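## 4. Building a slow loop with Stovside

This section assumes you have installed Stovside, set your audio device and loaded at least one recording. Work at low volume until step 6.

1. Open a new session and choose **Loop bed** from the session menu. The session opens with four empty lanes.
2. Drag a recording onto lane 1. Piano, bowed strings and room tone all work well. Drums tend to smear.
3. Set the loop start with the left marker and the loop end with the right marker. A loop of 15 seconds is a good place to begin.
4. Turn **Crossfade** up to 500 milliseconds. If you still hear a click at the join, move the end marker a little earlier and try again.
5. Press **Hold**. The lane repeats until you press it again.
6. Raise the lane fader slowly and listen to at least three full passes before adding anything else.

**Note:** Stovside does not change your original file. Loop points are saved with the session, so moving the session folder without its recordings will leave the lanes silent. 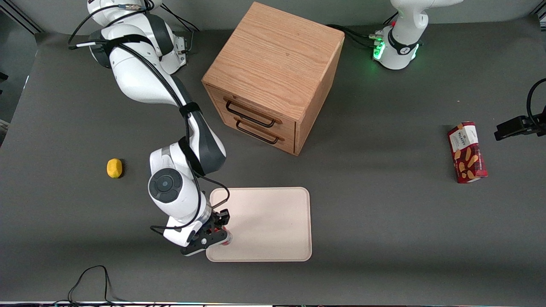
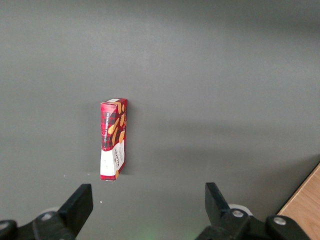 ### 4.1 Adding grain

The grain control cuts the loop into short pieces and plays them back slightly out of order.

1. Select the lane and open the **Grain** panel.
2. Set **Size** to 9. Lower values sound rough, higher values stay closer to the recording.
3. Set **Scatter** to zero, then bring it up in small steps while the loop plays.
4. To keep the pitch steady, leave **Drift** off. With Drift on, each pass moves a little flat or sharp – fine for a single lane, muddy across four.
5. Press **Store** to save the settings to the lane.

**Caution:** Scatter and Feedback together can build up very quickly. Pull the lane fader down before you turn on Feedback, especially on headphones.

### 4.2 Using the presets

Two presets come with the program. *Tulville* is soft and dark, with a low-pass filter at 1,000 Hz. *Hidness* has no filter and a longer crossfade. Both were made by Bethel Habte from piano recordings, and you may need to lower the input gain for louder material.

To load a preset, right-click the lane name and choose **Load preset**. This replaces any grain settings you have not stored.

### 4.3 Exporting

1. Stop all lanes and go to **File > Export mix**.
2. Choose WAV for a finished track, or **Separate lanes** if you plan to mix in another program.
3. Enter a length. The export ignores Hold and runs for the length you type.
4. Tick **Tail** to let the reverb die away after the last pass.

If the export stops early, check the free space on the drive. For level problems and dropouts, see section 7.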